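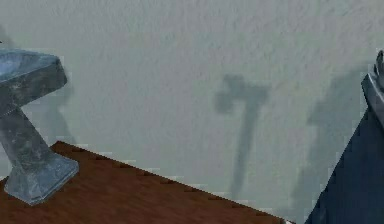 Shadows on the wall.

Home | Posts | Letters | About

I finally quit renting the storage unit in Wieser. It cost 258 dollars a month, and over half of what was in it belonged to my uncle, Pieter Dekker. I kept two boxes of his letters and a lamp.

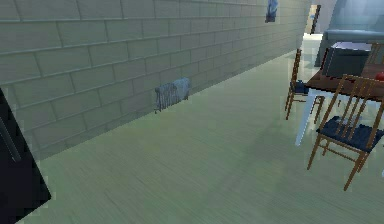 What the letters were

Mostly weather and prices. He wrote home from Turel every February and complained about the bread. Five of them are in Dutch, so I'm reading those slowly with a dictionary.

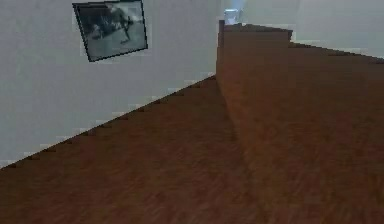 My cousin wants the ones about the ferry, and she can have them after I've made copies. The lamp needs a new cord.

Recent posts
- The bus to Jarkier
- Soup again
- Selling the car

Contact | Back to top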